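The number port problem, from someone who sat on the other end of the phone

Spent an hour and a half with a former port desk supervisor at Molville, the regional carrier, talking about stolen phone numbers and the new state bill that is supposed to slow them down. She left the company in July and asked to stay unnamed. We met at a diner off the highway at 7 in the morning, which was her idea. Coffee, no recorder, my notes. She read the quotes back before this went up.

Quick background if you haven't followed it. The bill would make wireless carriers hold any request to move a number to another company for 12 hours, send a notice to the old phone, and let the customer say no. Small carriers hate it. The big ones have mostly kept quiet. Consumer groups want it longer.

"Twelve is a compromise number," she said. "Somebody said a day, somebody said four hours, and they met wherever they met. I'd have taken anything. When I started there was no wait at all. You had the account number and the PIN, you were gone in minutes."

How it worked on her desk

Molville serves towns on both sides of the river, Harevwood being the biggest. Her desk had 4 people on it in the daytime and one at night. They handled numbers going out and numbers coming in, plus the fights when something went wrong.

Most of it was boring, she said. People switching plans. Parents moving a kid's line. Then a few times a month a call that made your stomach drop.

"A man calls from his wife's phone. His has no signal. He thinks it's a tower. And I'm looking at the screen and his number left us at 2 in the morning. I already know what his next question is going to be and I know I don't have a good anwser."

What did she tell him?

"To call his bank before he did anything else. That wasn't in the script. The script was to open a ticket."

She got written up for it once, mildly. Not for the advice – for the length of the call.

The worst case she worked was a retired couple who lost 3000 dollars from a savings account while the ticket was still sitting in a queue. The other carrier's fraud line was closed for the night. Her own company's position was that the request had been valid, because the PIN was right.

"And it was right. That's what drove me nuts. They'd given it to somebody on the phone who said he was us."

On the shops

I asked about the stores. There's been a lot of finger pointing at shop clerks, mostly from carriers. She got a little heated here.

"The clerk is making close to minimum and he's got a line out the door. You tell him to check ID. Fine. Check it against what? The screen shows him a name and a billing address. A fake license has a name and an address on it."

Alvarado, the software vendor that sells the store system Molville uses, added a photo match a while back. Optional. Costs extra per store. She said the company turned it on in the Harevwood shop for a trial and then off again when wait times went up.

Did it catch anyone?

"I never saw the results. I asked twice."

I wrote to Molville about the trial and got a short reply saying the company "does not discuss security measures." Nothing from Alvarado by the time I had to file. 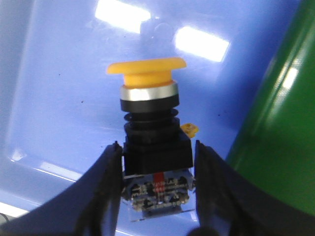 What the bill leaves out

She's for it. Wanted me to be clear on that. But she has a list, and she'd brought it, on the back of an envelope.

First was SIM swaps inside the same carrier. The bill covers moving a number from one company to another. It says a lot less about moving a number to a new card at the same company, and by her account that was the bigger part of the trouble in her last year there.

"You make one door harder, they use the other door. It's not complicated. They don't care which."

Second was prepaid. The draft lets carriers skip the notice on accounts with no email or second contact on file. Which is a lot of prepaid accounts. She thinks the people with the least cushion end up with the least protection, and she thinks lawmakers know it.

"They'll say they'll fix it next session. Maybe. I wouldn't wait up."

I pushed on this some. A carrier lobbyist I'd talked to earlier in the week said that if there's only one contact on file, and it's the number being stolen, then a text to that number is all you can do. She shrugged.

"So send the text! The old phone still works during the hold. That's the whole point of the hold."

Third was who pays. The bill has a fine, 400 dollars per violation, paid to the state. Nothing to the customer. She laughed about this one, not in a nice way.

The Zakstead question

Zakstead comes up any time you talk to telecom people in this part of the state. It's the town that runs its own phone and internet service, and it put in a hold on its own a couple years ago with no law making them do it. Customers complained at first, she said, and then they quit complaining.

So why can't everybody do that?

"They can. Zakstead's got one office and everybody in it knows the mayor. If your number gets stolen you go down there and yell. Who do you yell at here? You yell at me. And I can't do anything."

The other side has a point too and I'll put it down. People do switch phones in a hurry for good reasons. Somebody leaving a bad marriage may not want a notice going to the old phone, where the wrong person could be holding it. The draft has an exception for that but it asks for paperwork, and advocates I spoke with say paperwork is exactly what people in that spot don't have. She didn't have a fix. She said so.

"That one kept me up. I took a couple of those calls. You want to help and you also can't tell if the person crying is the person on the account. Somtimes they weren't."

What she does now

Not phones. She does scheduling for a dental office and says it's wonderful, people are only mad about teeth.

On her own line she has a port lock, a separate PIN that isn't a birthday, and a note on the account. She moved her bank codes off text messages and onto an app. She'd tell anyone to do the same and not wait for the statehouse. Ask your carrier for the lock by name, she said, and if the first person doesn't know what it is, ask for the port desk.

Would she go back, if the bill passes and the job gets easier?

"No." Then she asked for the check.

The committee hearing on the bill got pushed back again, no new date posted as of this morning. Will update when there is one.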